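Dec 7, 2019

**Milthorpe ground floor flat - winter safety check, my comments added**

I've stuck to the usual list from Dirnavus (the lettings people) but their boxes are tiny, so my notes are underneath each one. Areti Athanasiadis has the upstairs flat and let me in to look at the shared bits as well, thank you Areti!

### Heating and gas

- [x] Boiler pressure in the green
- [x] Carbon monoxide alarm tested
- [ ] Service sticker up to date

Pressure is fine, and the alarm nearly took my ears off. The sticker still says April of last year though, and I can't find any paperwork for a visit after that. Could someone ring Jang and ask? They did the last one and they're usually quick to dig out a record. Gas meter reads 1,578 if anybody wants it for the bill.

### Floors, steps and trips

- [x] Hall mat lies flat
- [x] No loose tiles
- [ ] Back step safe when wet
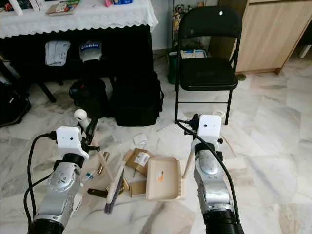
The back step is the one I keep going on about. It slopes a bit towards the drain, the green stuff has come back along the edge, and I skidded on it carrying nothing heavier than a torch. A scrub and one of those gritty strips would sort it. I did price up a proper metal edging from Plunetti but it seemed a lot of money for one step (happy to be overruled).

### Electrics

- [x] Trip switch works on the test button
- [x] Sockets firm on the wall
- [ ] Heater plugged straight into the wall

The oil heater in the back bedroom was on an extension lead, and an old thin one at that. Label on the heater says 3,000 watts, so please, please put it in the wall socket - the lead was coiled up under the bed too. I've unplugged it and left the lead on the windowsill so it doesn't creep back.

### Smoke alarms and getting out

- [x] Hall alarm
- [ ] Landing alarm
- [x] Front door opens from inside without a key

Landing alarm is chirping, so new battery needed. It takes the square sort and I only had the little ones on me, typical.
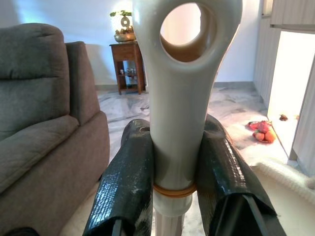
Window keys next. The front room one is on its hook, the bedroom one has gone walkabout again. I'd like a spare cut for each and hung up high, where visiting children can't get at them but a grown-up can find them in the dark.

### Water

- [x] Stopcock turns
- [x] No drips under the sink
- [ ] Outside tap lagged

Stopcock was stiff but it went round in the end. Outside tap has no jacket on it at all and there's frost forecast. I've got one in the shed at home and will bring it over, along with the battery.

Still to do: ring Jang, scrub step, landing battery, window keys, tap jacket.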